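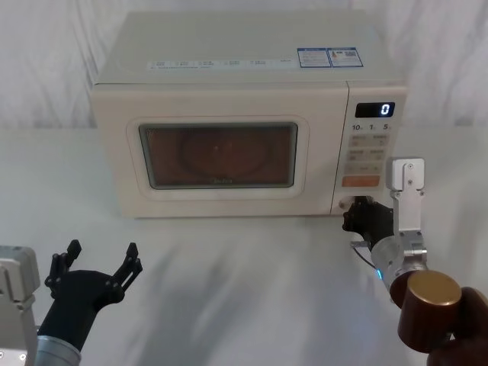 Speaker notes – "Know Your Microwave," evening talk at Follcombe

Reading time: 4 minutes

Hello everyone, and thank you for coming out! My name is Milagros Garrido and I have been wanting to give this talk for ages. (Wait for the people at the back to sit down. Check the mic is on.)

Start with the question: who reads what's printed on their microwave? Hands up. Expect very few. I didn't either, for years, and I used mine every single day. I pressed the same button for soup, for rice, for butter, for everything, and then I complained that the butter exploded.

So tonight is about looking at the plain little countertop kind, the one most of us have, and getting more out of it. No gadgets to buy, I promise. Seventeen slides, and I talk fast.

Slide 2. The outside. Go slowly, people like to compare with the one at home. Many models have a strip of small print and icons along the top, and most of us put a bread bin over it the first week! Ask Flynn Ruawai to tell the story of the Vollness kitchen, where they found the cooking guide under a stack of trays. Keep him to two minutes.

Slide 3. Open the door.

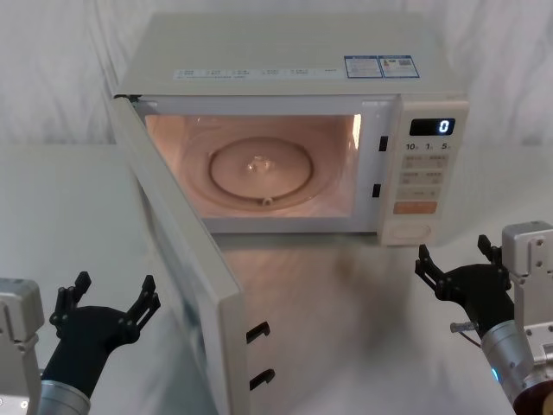 This page was last changed on July 8, 2021.

I love this bit. Two black hooks on the edge of the door, two black slots in the front of the oven, and they have to meet properly before anything will run. So when somebody tells you their microwave "just died," ask them to look at the hooks and slots first. Crumbs, a bit of dried sauce, a door that has been leaned on. If a hook is cracked, stop using the oven and get it looked at. Please don't try glue.

Then the glass plate. Lift it out and wash it like any other plate, but let it cool first. Wipe the track under it too, and the little rollers. A plate that bumps as it turns is usually sitting crooked – take it out, set it back down, give it a gentle push with one finger.

(Pass around the spare plate. Get it BACK this time.)

Slide 4. Buttons. 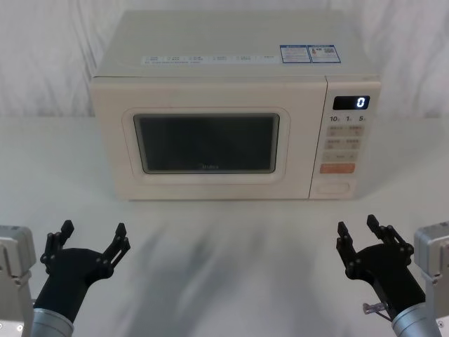
Ten minutes, one minute, five seconds: that's how mine at home is set up, and once you see it that way the whole panel opens up. Three taps of the one-minute button and you're done. Yours may be different, so try it with a mug of water before you try it with dinner.

Power level is the big one! Turn it down for butter, chocolate, leftover fish. My Thái curry from the night before goes in at half power with a lid resting on top, stirred once halfway, and it's lovely. Rice wants a spoonful of water. Bread wants hardly any time at all.

Somebody will ask about watts. Look on the label. If the packet gives a time for 600 and yours is stronger, start shorter and check.

Slide 5. Cleaning the door, inside face.

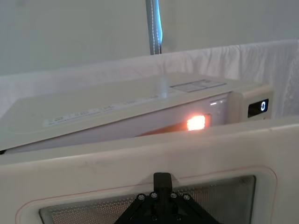
People scrub the cavity and forget the door completely. It gets the steam and the splatter just the same. Warm soapy cloth, wrung out well, then a dry one. Go around the edge of the window with a corner of the cloth over your fingertip. No steel wool and no knives on the mesh, ever – if it gets holed or torn, the oven has to be retired until it's fixed.

For smells, a bowl of water with lemon slices, four minutes, then leave the door shut a while longer. Careful lifting the bowl, it's hot. Flynn swears by vinegar and we have argued about it since Bratness. Let him have his say here if there's time.

Questions. Leave the lights up. If it goes quiet, ask what's the oddest thing anyone has cooked in theirs. Mention the November session on freezers, sign-up sheet is by the door.

Search this site Enter keywords Go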